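Notes on hard water, kettles and a tray, May

I moved to Jostmont in the spring, and the first thing I noticed was the kettle. In the old flat it had gone three years without being descaled and the element still looked like metal. Here it had a white skin inside a fortnight. I have spent more of my spare time on this than it deserves, and these are the results so far, written up mainly so that I stop keeping them on the backs of envelopes.

## The water

The supply report for my postcode gives total hardness as 271 mg/l, expressed as calcium carbonate. That is hard by any of the usual scales. The old flat was on soft upland water and I never had cause to look up the figure.

Total hardness is the sum of two parts. Temporary hardness is the part that comes out on heating: dissolved calcium hydrogencarbonate breaks down to calcium carbonate, water and carbon dioxide, and the carbonate sticks to whatever is hottest. Permanent hardness is mostly calcium and magnesium sulphates and chlorides, and boiling does very little to it. The report doesn't split the two. A drop-count alkalinity kit will give you a fair estimate of the temporary part, and mine came out at a little over three quarters of the total. So most of what comes through the tap here is capable of ending up on the element.

I tested the kitchen tap before and after running it for two minutes and saw no difference. I also tested the bathroom tap, which is fed from the tank in the loft, and it was slightly lower. I put that down to the tank, but the difference was one drop on the kit and one drop is the resolution of the kit, so I would not defend it.

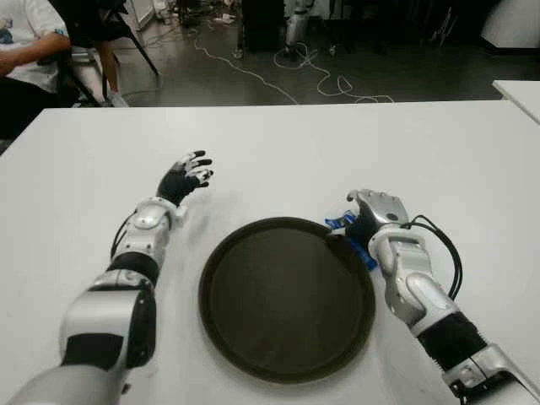
The amount of scale that can form is easy to bound. If every litre gave up all its temporary hardness you would get something over 200 mg of carbonate per litre boiled. In practice you get a good deal less. The water spends only a short time near boiling, some of the carbonate stays in suspension as the fine white stuff that ends up in the cup, and some of it never comes out at all. Weighing the kettle dry before and after a month would settle it, and I have not done that, my kitchen scales reading only to the gram.

## The kettle

It is a plain steel one, rated at 2000 W, with a flat plate in the base in place of the old sort of exposed coil. I prefer the plate for cleaning. It does make a more obvious noise as it furs up, a sort of crackle in the first minute, which I take to be small pockets of steam forming under the crust.

A lot of people will tell you that a furred kettle costs a fortune to run. I doubt it. All the heat from the element has to go somewhere, and in a kettle nearly all of it goes into the water sooner or later, scale or no scale. The plate runs hotter than it should, which is bad for the plate and for the cut-out, and the boil takes slightly longer. I timed one litre from cold with a heavy coating and again after cleaning. The difference was 8 seconds. The starting temperature of the tap water was the same both times to within what my thermometer can show, but the lid seal and the exact fill would easily account for a couple of those seconds.

Where scale does cost money is in anything with a heat exchanger, a combi boiler for instance, where heat that fails to get into the water goes up the flue. That is a separate subject and I rent, so it is the landlord's.

## Acids

I have tried three things on the kettle.

**White vinegar.** Works. Slow when cold, faster when warm, and the smell stays in the kitchen until the following day. Five per cent acetic acid is weak stuff and you need a lot of it to clear a thick coat.

**Lemon juice.** Works in the same way as citric acid and costs far more. I see no reason to use it unless you have lemons going off.

**Citric acid.** A tub of food-grade crystals, bought by post. Two level tablespoons in a litre, brought to about blood heat or a little above and left for half an hour. No smell, and the plate comes up clean with no scrubbing.

One point on citric acid which the packet leaves out. Don't boil it. Calcium citrate is less soluble in hot water than in cold, so with a strong solution and a heavy coat of scale you can put down a new white layer in the course of removing the old one. This second layer is harder to shift than the first. I did this once and had to go over it twice with fresh cold solution. Warm is enough.

Sulphamic acid is what many of the branded descalers use. It is quick and its calcium salt dissolves well, so the problem above doesn't arise. I have nothing against it, but I would sooner have the food-grade crystals in a cupboard that also holds flour.

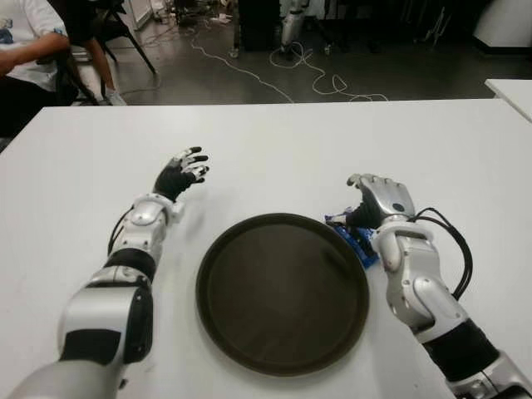
Rinse twice afterwards and boil one full kettle to throw away. A trace of citrate left behind is harmless but you can taste it in tea, and it curdles milk if there is enough of it.

I now descale on the first of the month whether it looks needed or not. A thin coat goes in ten minutes with half the acid, and the sum over a year comes out in favour of doing it often.

## The jug filter

I bought a Trosteck filter jug in the second week. The cartridge is the common sort, ion exchange resin with some granular carbon. The resin takes up calcium and gives back hydrogen ions, and that deals with temporary hardness fairly well and leaves the permanent part mostly alone. The filtered water is slightly acidic as a result, and this is no fault.

I ran the drop test on the output every few days and wrote down the number of litres put through. With a new cartridge the reading fell to less than a third of the tap figure. It crept up steadily after that. The little indicator on the lid works on elapsed time only and knows nothing of your water, so in a hard area it is telling you to change the cartridge well after the resin has given up. By my readings there was no useful softening left a good week before the indicator said so.

The carbon goes on doing something for longer. If chlorine taste is your only complaint, the indicator may be about right.

I worked out the cost of changing cartridges when the resin was spent. It was well above what I spend on citric acid in the same period, by a factor I found slightly embarrassing. So the jug is now used for tea and for the steam iron, and everything else gets tap water. Pasta water does not need softening. Nor do potatoes, although there is an old claim that pulses cook more quickly in soft water. I tried this with chickpeas from the same bag, soaked overnight in one water or the other, and the filtered batch was done first by a clear margin. One trial, so make of it what you like.

## Tea

The scum on black tea in hard water is a film of calcium salts and oxidised tea compounds. It forms at the surface, and it needs both the calcium and the hydrogencarbonate. A squeeze of lemon stops it. So does filtered water. Milk seems to make it more obvious, and stronger tea makes it less so. The last of these surprised me until I read that a strong brew is acidic enough to work against the film.

The brown ring it leaves in the mug is a nuisance. Bicarbonate of soda on a damp cloth takes it off. So does the citric acid left over from the kettle, if you pour it round the mugs before throwing it down the sink, and that is what I do.

I tested three teas in both waters. The Elline breakfast blend was flat in tap water and much better in filtered. A supermarket own-label made no difference that I could detect. A smoky one was if anything better in the hard water, with less of the sharp edge to it. I had all of these from the same mug, washed in between, and I knew which was which, so it was in no sense a blind test.

## The tray

The kettle, the jug and the caddy used to stand straight on the worktop, and every drip dried to a white ring. They now live on a tray. The drips fall on the tray and the tray goes in the sink once a week.

A few remarks on choosing one, for anybody with the same water:

- Get one with a proper rim. A flat board does nothing.
- Dark trays show the scale sooner. I count this as an advantage, as it tells me when to wash it.
- Round ones waste space in a corner but are easier to wipe, there being no corners of their own.
- Avoid bare aluminium if you mean to leave acid on it.
- Check that the kettle base sits level and doesn't rock.
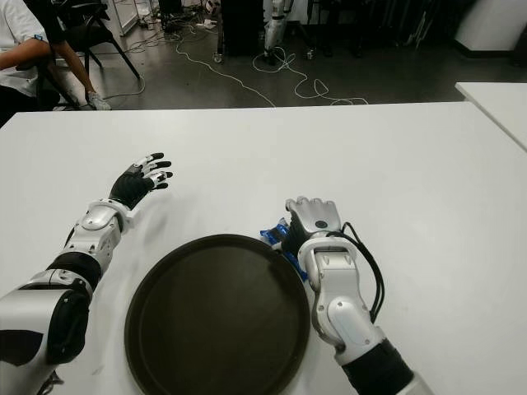 ## Still to do

I want to weigh the scale properly. This needs better scales, and I have my eye on a second-hand Stanciu laboratory balance that reads to 0.01 g. With that I can dry the kettle, weigh it, log every litre for a month and weigh it again.

I would also like a second hardness kit from a different maker, to see whether the two agree. The reagent in mine is getting on a bit and the colour change has become less sharp, purple to something between purple and blue, and I catch myself adding a drop to be sure.

The shower head is the next item. It has begun to spray sideways from four of the outer holes. I shall take it off and stand it in a bowl of citric acid overnight, cold.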